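The Lot I Did Not Win

November 10, 2018

I have been going to the same auction house since March, which is long enough for the woman at the registration desk to recognize me and not quite long enough for her to expect me to buy anything. Zondetti holds its country sales in a former feed store outside Forkutia, with the good furniture near the heaters and everything else wherever it fits. I always end up in everything else.

Lot 45 was a small landscape, oil on board, a river bend with a barn and one cow who had clearly been added at the last minute. The catalog gave it to "Urbańczyk, attributed," estimate $300 to $500. I had looked at it twice during the preview and once more while pretending to look at a clock. There was an old Lirel gallery label on the back with half the title missing. I love a label on the back. It makes me feel like a scholar, when all I am doing is reading a sticker.

A word about "attributed," for those who have better hobbies. "By" means they will stand behind it. "Attributed to" means they would like to. "Circle of" means somebody in the same town owned a brush. And "manner of" covers everyone else, up to and including my aunt. Prices go down as you move along that list, and my interest goes up, which says something about my budget.

I set my limit at $700 and wrote it on my hand so I couldn't argue with it later. This has worked before. It worked with the brass lamp, and it should have worked with the second brass lamp.

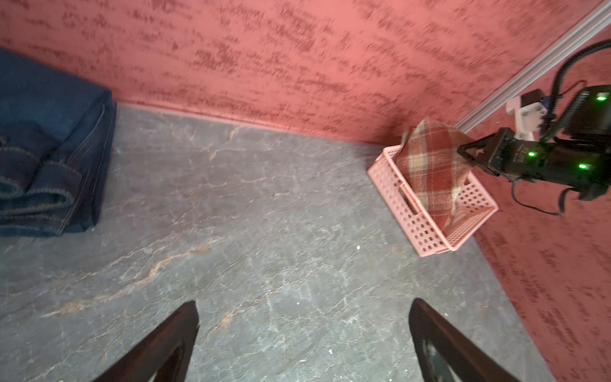
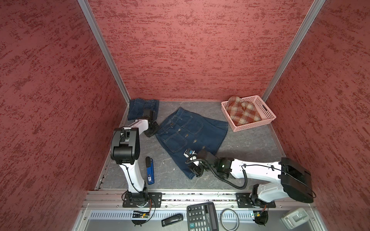
The folded jeans come first, then the wider view with the rose-red walls.

Bidding opened at $200 and I went in early, which every guide tells you not to do. A man in a green sweater went in after me. We traded politely up to $650, and then the phone woke up. There is nothing so discouraging as a phone bidder. You can't glare at one. The young man holding the receiver just nodded every few seconds, very pleasantly, like somebody listening to a long story.

The phone and the sweater went past $1,000 without me. It sold for $1,151 before the premium, to the phone, and the sweater went outside for a while. I checked my hand. It still said $700, though by then mostly it said 70.

I stayed for the prints, bought none of them, and came home with a box of empty frames (Lot 112, $20, no competition whatsoever). Two of them are decent – old gilt, a few chips at the corners. One is very nearly the size of the river bend, and I have leaned it against the wall in the hallway with nothing in it. The next sale has a pair of harbor scenes, "circle of." I've already asked for the condition report.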